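Wastummont Light Festival Opens with New Work by Shoshana Doucet

Jan 30, 2020 - The Wastummont Light Festival has announced the program for its coming edition, which will place 15 light artworks along the river and in the streets of the old harbor district. The opening work, "Lesteo," is a new commission by installation artist Shoshana Doucet and will stand in the former grain hall on Karkard Street for the full run of the festival.

"Lesteo" is made of 500 hanging glass tubes, each lit from within by a single lamp. The tubes respond to sound. When the hall is quiet they give off a low amber light, and as visitors speak, sing or walk across the floor the color moves through the hall in slow bands. Doucet developed the work over two winters and recorded the sounds of the harbor at night as a starting point for its rhythm.

"I wanted to make a room that listens," said Doucet. "People lower their voices when they come into a dark space. I am interested in the moment when they start to raise them again."

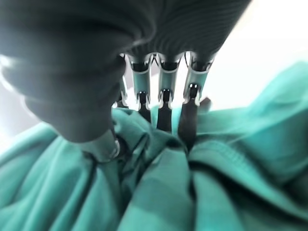

Metal joints and teal-green cloth, seen at close range.

The festival route begins at the grain hall and follows the water to the old customs house. Visitors may walk it in either direction. Six of the works are by artists showing in Wastummont for the first time, among them Emilian Sârbu, whose projection "Oh" will cover the north wall of the customs house with a single letter that grows, splits and fades over the course of an evening. Valentin Căpraru returns with a floating piece moored below the footbridge - his first work for open water.

"The harbor gives artists something that a gallery cannot, and this year's proposals made good use of it," said Yatziri Varela, artistic director of the festival. "Several of the works depend on wind, tide or passing boats, and will look different from one night to the next."

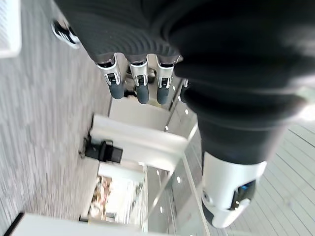

Three metal-cased fingers with gray fingertips.

Street lighting along the route will be dimmed during opening hours in agreement with the city. Shops and restaurants in the district have been asked to lower their window lighting as well. Low-level path lights will remain on at all steps, crossings and quaysides.

The route is free and open to all. Entry to the grain hall is also free, but visitors will be admitted in small groups and should expect to wait at busy times. Guided walks, led by Silviu Ghiță of the festival's education team, take about 2 hours and must be booked in advance through the festival office. A quiet session of "Lesteo," with slower color changes and reduced brightness, will be offered early each evening.

Press visits to the grain hall can be arranged before the public opening. Requests for interviews with the artists should be sent to the festival press office, stating the publication and preferred language.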